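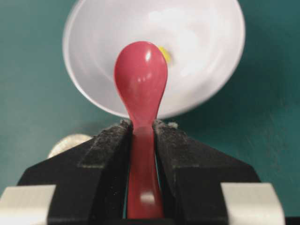

A red spoon in the gripper, with a white bowl behind it.

My sister asks me every month if a robot can set her table yet. My answer is still no, but I say it more slowly than in January. A plastic spoon is a hard object — it is thin, it shines, and it turns in the fingers. 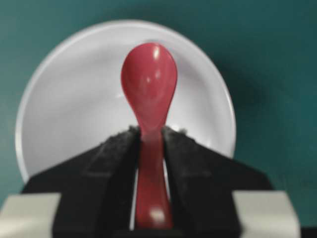

Two arms, one table

I would pay 400 for an arm that puts away spoons and 1,000 for one that also does plates. With two arms there is more reach, and also more ways to bump.

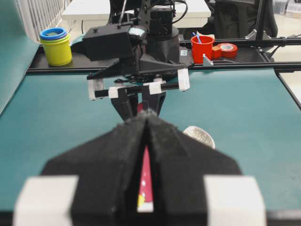

Fadwa El Ouafi wrote to me that she would wait: her dishwasher needs loading at 8 in the evening, and a slow helper is one more thing in the kitchen.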